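Judel (software)

Judel is a planning and control software package for robots that handle household objects. It takes readings from cameras and joint sensors, keeps a list of the objects it believes are present, and decides which movement the robot should make next. The package is used mostly in teaching and in small research groups, for tasks such as moving soft objects from one container to another.

The name covers three programs which are installed together: the planner itself, a perception service called Inden, and a log viewer called Ross. An older program, Promix, was part of the package until version 6 and is still needed for reading old recordings.

History

The first version was written by Trygve Fjeld as a set of scripts for testing grasp positions. Nesma Benkirane joined the work later and replaced the scripts with a single planner that could be stopped and started again without losing its state. Version 6 was released on 18 Sep 2019. It removed Promix from the control loop and moved all perception work into Inden.

Before this change, Promix mixed the camera results with the joint readings at a fixed rate. When one camera was slow, the whole robot had to wait for it. In the present design each source has its own time stamp, and the planner accepts readings that arrive late, provided that they are not older than 200 milliseconds.

Perception

Inden works with one or more cameras. A wrist camera gives a close view of the place where the fingers will go, but its view turns with every movement of the wrist, and cables or the fingers themselves can come in front of the objects. For this reason Inden does not assume that the vertical direction of the picture is the vertical direction of the room. It calculates the direction from the joint angles and corrects the object positions afterwards.

Soft toys are a common test material. They change shape when pressed, and two toys lying together may be joined by the software into one object. Inden treats each separate region of colour and texture as a candidate, and gives it a confidence value between zero and one. Candidates with low values stay in the list but are not offered to the planner.
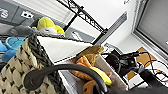 Can Judel plan a grasp when part of the object is hidden?

The planner can do this if the visible part is large enough to hold one complete grasp position. If it is too small, the planner asks for a new viewpoint and moves the wrist before trying again. After 14 viewpoints without a result, the object is marked as unreachable and the next one is chosen.

Planning

The planner divides a task into short steps, for example approach, touch, close, lift and release. Each step has a condition which must be true before it starts and another which must be true when it ends. If the second condition is not met, the step is repeated or the plan is made again from the present state of the robot.

Containers are described separately from the objects inside them. A rigid box is given as a set of flat walls. A fabric basket is given as a soft border with an allowed depth, so that the fingers may push against it a little without causing a stop. Handles, straps and labels can be entered as regions to avoid. In the standard library there are 119 container descriptions, and users can add their own in a text file.

Control

During contact the controller changes from following a position to limiting a force. The change is made when the difference between the expected and measured joint positions becomes larger than a set value. With soft objects the difference grows slowly, and the moment of contact is therefore less clear than with hard objects. Fjeld's original controller used the same limit for all objects. The present one reads the limit from the object class.

For plush material the recommended setting is a low closing speed and a wide finger opening. The head of a toy is often chosen as the grasp region, as it is usually the largest rounded part, although a narrow neck can give a better hold when it is not covered by the side of the container.

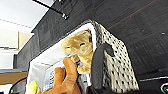

Leonor Cordeiro wrote in the discussion of the controller that the contact limit should not depend on the object class alone. In her opinion the speed of approach matters more, and a single table of classes gives users too much trust in the numbers. Benkirane replied that both values could be used, and an experimental setting for this was added in July.

Storage maps

A storage map tells the planner where containers and shelves are found in a room. It is made from a camera placed higher than the arm, normally at the head of the robot. Open wire shelves are difficult for this part of the software. Depth readings pass through the grid and fall on the wall behind, so that one shelf may be recorded as several thin pieces at different distances.

The method now in use was proposed by Zübeyde Kocabaş. It first looks for the upright posts and then searches for level surfaces between them. Objects on a shelf are stored with the number of their level, counted from the floor. Cloth hanging over the edge of a shelf is kept as a separate class, and it is not used for deciding the height of the level.
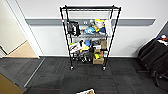

Wire shelving rack on casters, with mixed items stored on several levels.

Tooling

Ross shows the recorded steps of a task on a time line, together with the camera pictures and the reason given by the planner for each decision. A user can stop at any step, change a value and let the planner calculate again without moving the robot. Leandro Ulloa maintains the viewer and its file format.

Recordings made before version 6 must be converted with Promix. The conversion keeps the joint readings and the pictures, but the reasons for decisions are lost, as the older planner did not write them to the file.

Limitations

Judel plans for one arm at a time. Two arms can be connected, but the second one waits while the first is moving. Transparent objects are not supported by Inden. The storage map is not updated during a task, and if a rack on wheels has been moved, the map must be made again before the next task is started.

See also

Grasp planning
Force control
Object recognition
Motion planning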